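Soft toy and bedding drive: what we can take this September

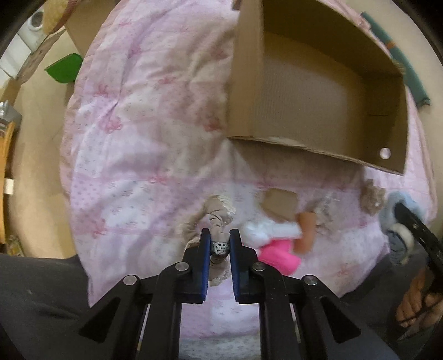
A beige plush toy on a pink-and-white bedspread.

The fall collection for families moving into Solon Court opens in the first week of September and runs until the shelves are full. Last fall we took in 1593 items and passed on nearly all of them. The ones we could not pass on mostly came down to the same few problems, so please read the notes below before you pack a bag.

What we need most

Twin and full bedding is always short. Fitted sheets go first, then pillowcases, then comforters. We have plenty of king-size sheets and do not need more this year. Children's bedding is welcome in any pattern. It does not have to match. Families choose their own sets from the shelves, and kids tend to have strong views about which one is theirs.

Soft toys are welcome too, but please limit them to four per household. We had 389 in storage at the end of last season and it took until spring to move them along.

Towels in any size are fine, including ones that are a little thin. Anything too worn for a family goes to the animal shelter on Usard Street, which uses them in the kennels.

Washing before you drop off

Everything should come to us clean and fully dry. We have one washer in the back room at the Ó Briain Building and it is kept for emergencies. A bag that arrives damp can spoil the bags stacked next to it, and we lost a whole shelf of comforters that way two years ago.

For soft toys, check the label first. Most can go in the machine inside a pillowcase tied shut, on a cold gentle cycle. Toys with long or tufted pile do better if you brush them with a clean pet brush while they are still a little damp. Skip the dryer for these unless it has a no-heat setting. Trim and ribbon can pull away in the wash, so look over the seams afterward and put in a few stitches if something is coming loose.

Toys with music boxes or battery packs should be wiped down by hand. Please take the batteries out. We cannot accept toys with button cells unless the battery door closes with a screw.

What we cannot take

No pillows that have been slept on, no electric blankets, no mattress pads with stains, and no crib bumpers of any kind. We also have to turn away toys with missing eyes or open seams. If you are handy with a needle, the mending table meets in the same building and Anong Hemmin would be glad to have you. She has thread and spare stuffing on hand, and you can bring your own projects once the donated pile is done.

How to pack

Clear bags are best. Tie sheet sets together with string or tuck them into one of their own pillowcases, and write the size on a piece of masking tape. "If I can read the size, it goes on the shelf in a minute," says Uthai Thongdee, who runs sorting. "If I can't, somebody has to unfold it on the floor and measure." Last year there were 18 bags still waiting to be measured when we closed for the winter.

Please do not use scented dryer sheets. Several of the families have children with asthma, and the smell stays in a closed bag for weeks.

Where and when

Drop-off is at the side door of the Ó Briain Building, from 9 a.m. to noon and again from 4 p.m. to 6:30 p.m. Ring the bell and someone will come down with a cart. The front steps are not a drop-off point, and bags left there overnight usually get rained on.

If you can't get to us, the Utik laundromat has offered to hold bags behind the counter during its normal hours. Put your name on the bag if you want a receipt. We pick up from there twice a week.

Help with sorting

Sorting shifts last two hours and involve some standing, though there are chairs at the folding table. Teens are welcome with an adult. Sign the sheet by the side door or leave a message at the front desk with the times that suit you. The afternoon shifts are the hardest to fill, especially in the second half of the month.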